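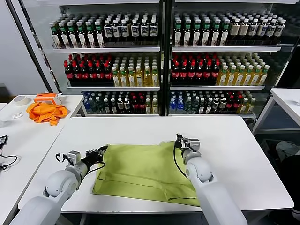

Jaretti has completed picture lock on the second season of Groltside, its fantasy drama series, and will deliver all 7 episodes to the distributor, Lozano, under the existing licence. The season covers the siege of the river fort and the trial that follows it. Colour is assigned by allegiance throughout: the garrison wears grey and rust, and the court wears dark blue. Lime green, the colour of the garment spread on the white table, is kept for the mutineers and does not appear in any costume before the gate is opened. The grading notes issued to broadcasters list the permitted range for each group.

FOR IMMEDIATE RELEASE
4/9/25

Episode structure

The first season used a single narrator. The second has 4, each with a separate account of the same council meeting. The accounts disagree on who spoke first, who left the hall and what was promised to the ferrymen. The script does not rule on which account is correct. Viewers who wish to compare them will find the council meeting in the opening and closing episodes, and in shorter form in two of the episodes between.

Dialogue in the council hall was recorded on set. Dialogue on the river was replaced in post-production at Usero, where engine noise from the camera boat had made the original tracks unsuitable for broadcast. The replaced lines were matched to the original performances, and no dialogue was rewritten during the process.
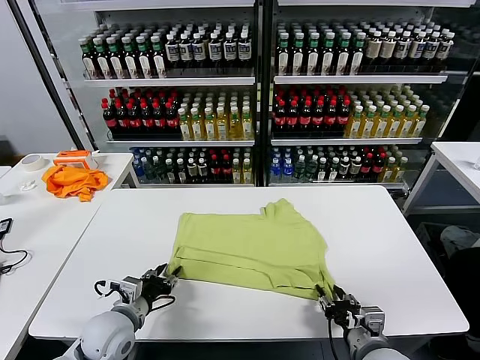

Light green T-shirt with a fold across its lower half.

The commander's address before the final assault runs longer than any other speech in the series. It was written to be heard from three positions: the front rank, the rear rank and the far bank. Each position has its own sound mix. From the far bank most of the words are lost, and the episode carries no subtitles at that point. This is intentional and should not be reported as a fault. Standard closed captions for the remainder of the episode are supplied in the usual way.

The season finale includes a post-credits sequence. Broadcasters are asked not to reduce or talk over the credits of that episode.
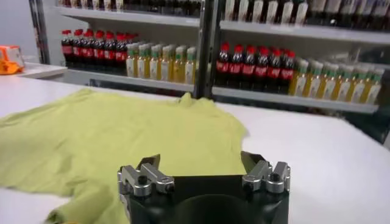 Delivery and classification

Lozano will supply masters in high definition and ultra high definition, with stereo and surround audio. Audio description is included for every episode. The running time varies between episodes and a timing sheet accompanies each master. Classification has been sought for the season as a whole, and the consumer advice will be confirmed before the first broadcast. Parental guidance wording used for the first season should not be carried over.

Script book

Jaretti will publish the shooting scripts as a single volume of 600 pages, including deleted scenes and the full text of the commander's address. The volume contains 18 maps redrawn from the production designs. It goes on sale in June. Review copies are available to accredited media on request.

Media enquiries

Requests for stills, preview links and technical specifications should be sent to the Jaretti publicity office. Questions about territory rights should be sent to Lozano. Usero does not handle media enquiries for Groltside.

ENDS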